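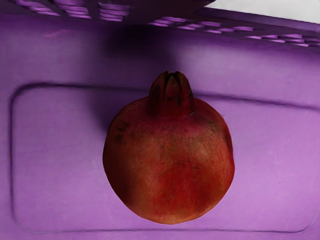 Minutes of the Plimutetti Build Meeting

Held in the back bay of the shared workshop, 30/01/2025
Chair: Kinga Simon
Minutes: Brendan Kavanagh
Present: six members, one joining by phone

1. Minutes of the previous meeting

Accepted with one correction. The gear reducer for the shoulder joint was bought from Fultier, not Mansilla. Brendan has fixed the parts list.

2. Matters carried over

Bench power supply: replaced. The old unit is labeled and goes to the scrap shelf until someone wants the case.
Emergency stop: now wired in series with the motor supply. Kinga tested it with the arm moving at low speed and at full speed. Both stops were clean. The button itself is still held down with tape and needs a proper box before the arm is used with anyone standing on the far side of the bench.
Cable chain at the elbow: still open. The links rub on the printed cover when the forearm is fully folded.

3. Simulator

Kinga reported on the rendered crate. The model has one pomegranate resting in the recessed panel of what looks like a purple plastic crate or bin, with the slotted section of the crate behind it. Collision shapes for the slots are not done. For now the slotted section is treated as a solid slab, and this is good enough for grasps that stay inside the panel.

Discussion of the fruit model:
The outline is a little lopsided, with a shoulder at the lower right. Members agreed to keep it this way. A plain sphere was used in November and gave grasp scores that were too good.
The crown is the main difficulty. The planner treats it as part of the body and sometimes picks a grasp across it. Kinga proposed a separate collision shape for the crown and a rule that no fingertip may be placed on it. Agreed.
The rind has dark marks on both upper shoulders. The segmentation script splits these off as separate objects if the threshold is set low. Brendan will try a size filter before anyone touches the threshold again.
The shadow above the crown is soft and wide. With color segmentation alone it comes out as a different surface from the rest of the purple plastic. Depth should settle it. To be checked with the depth channel turned on.

There was a question from the phone about whether the purple is a good choice of background. Kinga said it is the color she wants to work with, and that red fruit on violet separates well in hue though less well in brightness. No change.

4. Simulator run results

The last batch was 1,000 simulated grasps with the fruit turned to a random angle each time. Logs are in the shared folder under Hunau, the name of the planner branch. Failures fall into two groups: grasps across the crown, and approaches that hit the panel rim when the fruit is placed near it. The second group is a path problem and belongs with item 5.

Brendan noted that the friction value for the rind is a guess. Nobody has measured it. He will pull a real pomegranate across a flat piece of crate plastic with a spring scale and report the number. Until then the results are to be used for comparing planner versions only, and should not be quoted as a success rate for the real arm.

5. Arm and gripper

The wrist has play of 3 mm at the fingertip with the arm stretched out. Most of it is in the printed coupler. Options discussed:
a) Reprint the coupler with thicker walls.
b) Turn one from aluminum on the workshop lathe.
c) Leave it and open the gripper wider on approach.
Option (b) agreed. The lathe is booked out for the first part of the month, so the coupler will be reprinted as a stopgap if the bench tests are ready sooner.

Finger pads: silicone sheet is preferred over foam. The foam pads came off twice under side load. Brendan has enough sheet for two sets and will glue one set with the flexible adhesive, leaving it clamped overnight.

Approach path: the planner will add a lift point above the rim before moving in sideways. Kinga expects this to make each cycle slower. Accepted for now. Speed can be looked at once the arm stops hitting things.

6. Control software

The Hunau branch is to be merged after the crown rule is in and the test set passes. Brendan asked that the joint limits be read from one file; at present they are typed into the simulator and again into the controller, and the two copies differ at the wrist. Kinga will make the simulator read the controller's file.

Logging: keep joint currents for every run, simulated or real. Drop the full-rate position log, which filled the drive last month.

7. Budget and parts

To order from Mansilla: 16 M4 inserts, one enclosure for the stop button, one roll of black filament.
To order from Fultier: spare wrist bearing — check the bore before ordering, as the last one was returned.
Aluminum bar for the coupler will come from workshop stock and be paid for by weight at the usual rate.

8. Actions

Kinga: crown collision shape and fingertip rule; slot geometry if time allows; single joint limit file; lift point in the approach path.
Brendan: size filter in segmentation; friction test; finger pads; order the parts in item 7.
Both: depth channel check on the rendered crate.
Open to any member: reroute the cable chain at the elbow. See Kinga for the cover drawings.

9. Any other business

The bench next to the arm is being used for storage again. Items left inside the taped line will be moved to the rack by the door.
A request to run the arm unattended overnight was declined until the stop button is boxed and the current limits are set.

Next meeting in the same bay, date to be sent by email once the lathe booking is confirmed.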